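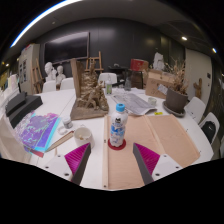 Minutes, Grastley Shared Studio Members' Meeting
July 31, 2020
Main room, Grastley. Started a bit late, door code problem again.

1. Last minutes
Read and accepted. One fix: the kiln quote was from Drola, not Lill. Changed in the file copy.

2. Rent and money
Landlord has agreed to hold the rent where it is through September. After that, no promise. Letter is in the binder by the door.
Balance in the studio account is $943 after the electric bill. Lower than we'd like. Two members still behind on dues, reminders have gone out, second reminder to go out next week.
Discussion of raising dues. Long. Some for it, some said not this year with everybody's sales down. Left alone for now, back on the agenda in September.
Question whether the deposit from the canceled spring sale ever came back. It did not. Secretary to call the hall.

3. Kiln
Old kiln still tripping the breaker on high fire. Low fire ok.
Drola quote for repair: $2,000 including new elements and the wiring. Does not include hauling the old parts away. Feeling in the room was that this is too much for a kiln this age.
Other option is to pay per shelf at Clorlow and drive our pieces over. Worry about breakage on the way, esp. greenware. One member has done it with towels and bread crates and lost one handle.
Agreed: low fire only until further notice. Sign to go on the kiln lid. Ask Drola if they will quote for the wiring on it's own.
Nobody is to reset the breaker more than once. If it trips again leave it off and write it in the log.

4. Opening hours and numbers
Still a limit of 6 in the main room at a time, masks on, windows open. Sign-up sheet is working mostly. Problem with people signing up and not showing, so the slot goes to waste. Proposed: if you are half an hour late the slot is open to anyone. Carried, one against.
Evening hours: request to stay open later on account of the heat. Ok as long as whoever locks up checks both doors and the back window. Fans stay off the extension cord please, plug into the wall.

5. Shared supplies
Bulk order from Lill goes in once we have the list. Wanted so far: white glue, masking tape, gesso, newsprint, brush soap. Add yours to the sheet on the fridge. Glaze is not part of this order, glaze people order for themselves.
Lill has gone up on shipping, so one big order is better than lots of little ones.
Scissors keep leaving the building. Please bring them back, no questions.
Complaint about brushes left in the sink overnight. Same complaint as last time. Anything in the sink in the morning goes in the bucket under it.

6. Fall window show
Clorlow has offered us their front window for two weeks in September. Free, but we set up and take down ourselves and they want everything priced.
Theme talked over, "Small Things" got the most support. Nothing wider than the shelf. Shelf measurements to be sent around when we have them from Clorlow.
Who insures the pieces? Not clear. Ask Clorlow in writing before anybody drops work off.
Labels: same typeface for all this time, last year's were a mess.

7. Any other business
Drain in the back room is slow. Plaster is the likely cause. No plaster down the drain, ever, use the settling bucket.
Mailbox key is missing. If you have it put it back on the hook.
Request for a class for kids, parked until the limit on numbers changes.
Lost and found box is full and will be emptied at the end of next month, so come look thru it.

To do
Secretary: call hall re deposit, send second dues reminder, write to Clorlow re insurance and shelf size.
Kiln group: sign for the lid, ask Drola for wiring only price.
Everyone: supply list on the fridge.

Next meeting in September, date to go out by email. Closed early as the room was getting hot.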